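Section 6: Your first run in the Zirkodik simulator

You've got the Hurkura gripper package installed, so now comes the fun part! The simulator lets you drive the gripper through a full kitchen before you go anywhere near real hardware, and it's a great place to make mistakes.

1. Start Zirkodik and choose Kitchens from the scene menu. The package comes with 42 of them.

2. Pick any kitchen and press Load. The first load can take up to 6 minutes (later ones are much quicker).

3. Open the View tab and select Wrist. The picture now follows the gripper, so when the wrist rolls, the whole room rolls with it.

4. Press Open to spread the two fingers.
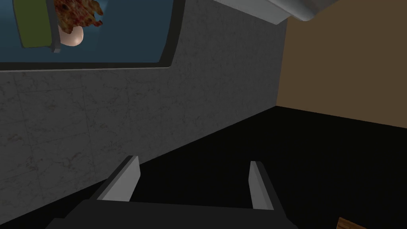 Wrist view with the wrist rolled and the fingers open.

5. Tap the roll keys in short bursts until the room looks level. Go gently, the keys are wonderfully responsive!

6. Move forward a little at a time toward any object you like, then press Close.

Note: Big dark areas are common when the wrist is tilted. If you lose your bearings, switch to Room view, find the arm, and switch back.

Caution: Don't send a saved run to a real arm until you've done the speed check in Section 7. Simulator speeds are set higher than most benches can handle.

Once you're comfortable, try the same kitchen with the roll locked. Hicham Amrani, who built the Brorthorpe practice set, suggests starting there if the tilted view makes you queasy. To lock it, open View, then Wrist, and check Hold Level.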